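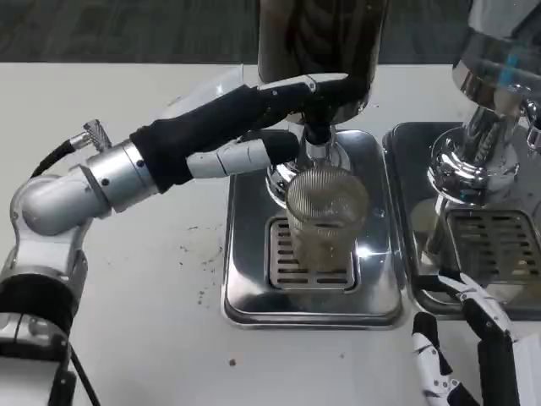
Fig. 4.1 A coffee grinder on a white worktop.

Chapter 4: What a Cup of Coffee Costs

August | By the Economics Course Team
Reading time: 6 minutes

Most people who open a café have done a sum on the back of an envelope. The sum goes like this. A cup of coffee sells for a few pounds, the beans in it cost pennies, and the rest is profit. A surprising number of bank loans have been asked for on the strength of that envelope, and some of them have been granted.

This chapter is about the costs the envelope leaves out. We shall follow one business, the Bergeron café in Sellville, through a dull and fairly typical month. It has 2 owners, a lease it regrets and a loyalty card that gives away more than anyone intended.

4.1 Costs that don't care how busy you are

A fixed cost is one that stays the same whether you serve a thousand customers or a single damp cyclist. Rent is the usual case. The landlord in Sellville wants paying on the first of the month and takes no interest in the weather. Insurance behaves in the same way, and so do the repayments on

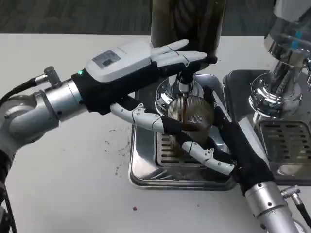
any equipment bought on credit, which carry on long after the pleasure of unwrapping it has worn off.

Variable costs rise and fall with output: beans, milk, paper cups, the little sticks. Bergeron buys its beans from a roaster in Prilau, and each cup uses around 18 grams. Sell no coffee on Friday and you use no beans on Friday. You still pay the rent.

We use cookies to improve your reading experience. Accept all | Manage settings

Wages are where students come unstuck. A barista paid by the hour looks like a variable cost, until you notice that somebody has to stand behind the counter whether or not the door opens. Economists call this a stepped cost - flat for a while, then up all at once when you need another pair of hands.

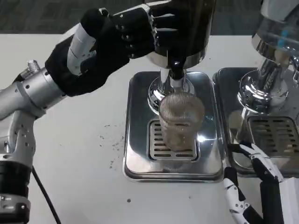 Fig. 4.2 Two espresso machines side by side. Equipment is a fixed cost in the short run.

4.2 The average and the next one

Suppose Bergeron sells 60 cups before noon. Divide the morning's total costs by 60 and you have the average cost of a cup. The marginal cost is something else: the cost of making one more. With the lights on and the staff already there, it is very small.

Brindo, the rival across the square, noticed this and began selling cheap coffee after two o'clock. Bergeron's owners thought it was madness and said so to their customers, several of whom went over to have a look.

Before reading on, write down every cost you can think of for a business you know well. Then mark each one fixed, variable or stepped. If you have fewer than 2 stepped costs, go back and look at the wages again.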